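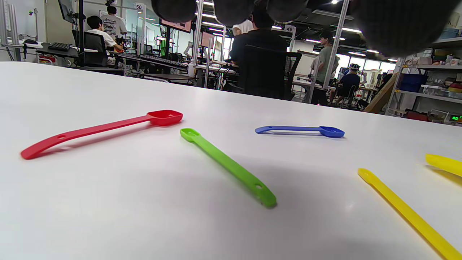
Write the rule down before the first take, Sosina Chala told us, or it isn't a rule.

So we did. Tretero is a small robot data shop and this is how we work. One task card per table. Spoons, cups, whatever the card says, nothing extra. Reset after every take, same person signs. 472 takes a card, max. Bad takes get tagged, never deleted.
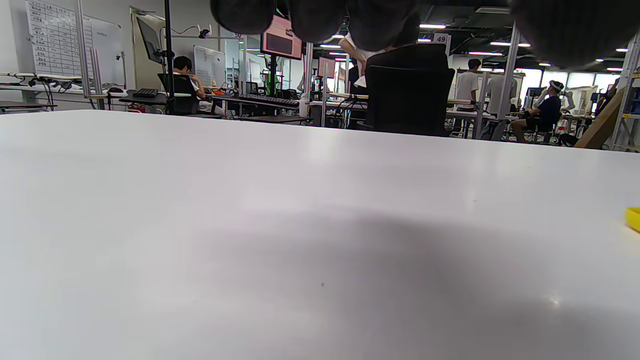 Card changes need 2 signatures, no exeptions. Faces blurred before anything leaves the building. The full rulebook is Prorkus, edition four, free to copy. Questions or complaints go to Ibsa Workneh, Wednesday mornings are best.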